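Section 6: Before you let the hand near anything breakable

If you've come straight from the unboxing section, welcome! I wrote this part after a few too many close calls on our own bench at Brallton, so please read it through once before you power up.

1. Clear the bench. Leave out only what the task needs. For the glasses-into-case routine on the Jaris arm, I put out the case and the glasses, and my coffee goes on the other side of the room.

2. Open the case yourself and put it down with its long side running across the table. The lid should stand up at the back. If it keeps flopping shut, get a different case.

3. Lay the glasses beside the case, close but with room for the fingers to get down on either side. Clear plastic frames on a white table are hard to spot (for you as well as the vision software), so run the detection check twice and don't skip the second one.

4. Bring the hand in high, palm down, fingers partly open. Stop there. Have a look from the side before you send it any lower.
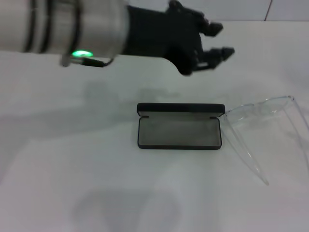
Nartey wrote in after the last edition to say that step 4 is overkill, and that once a routine has run cleanly all week you should be able to drop the pause and save yourself the time. Fair enough, I get the temptation! I still want the pause for any new object, any new operator, and the first run on a Tuesday, which is when we load updates.

5. Set the grip limit to profile 2. Profile 6 is for the metal test blocks and will crack a lens, so lock it out if you share the bench.

6. Start the cycle with one hand resting by the stop button. Yes, every time.

Note: The Lelari controller logs up to 3000 cycles and then writes over the oldest ones. Export your log before you get there, eh, or you'll lose the runs you wanted to look back at.

Caution: Fault 102 means the arm lost its position reference. Don't clear it and carry on. Hit stop, move the glasses off the table, re-home the arm and go back to step 1.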